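Stale Torque Limits on the Traltow Arm

The arm on the Traltow cell dropped its torque limit again this month. The symptom is the same as in April: a reach toward the tablet stand starts clean, then the wrist joint runs past its commanded speed for 13 control cycles.
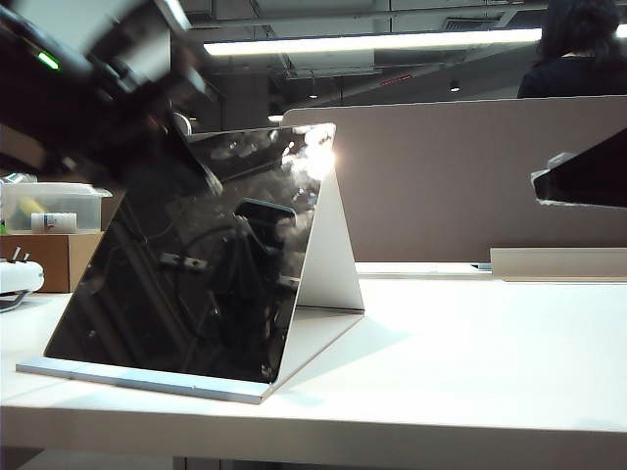 I pulled the logs and found the limit table being reloaded mid-move. The Warrier driver treats a late heartbeat as a restart and falls back to its defaults. The default ceiling is far too high for work over a desk.

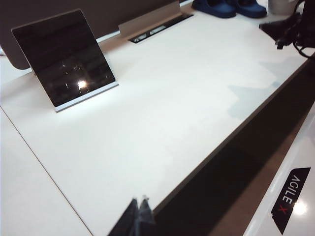 Princess Galang disagreed in the comments on my last post: the heartbeat is a side effect, and the bus is saturated before it ever goes late. She may be right. Bus load was near the top of its range in each bad run.

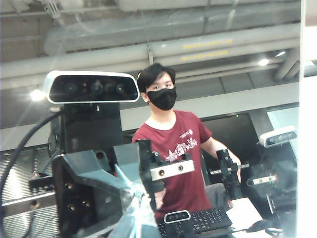 Did you check whether the e-stop shares that bus, one reader asked. It does not. It is hardwired, and it cut power in 30 ms when I tested it.

The patch makes the driver hold position on a late heartbeat and wait for a manual reset. I have run 600 reaches on it so far. The target is 2,000.

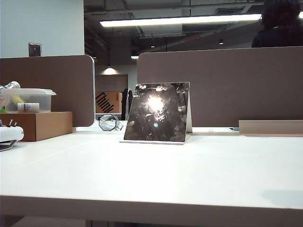 2 min read

Logs are on the Plisico share under "wrist". Bus traces go up next.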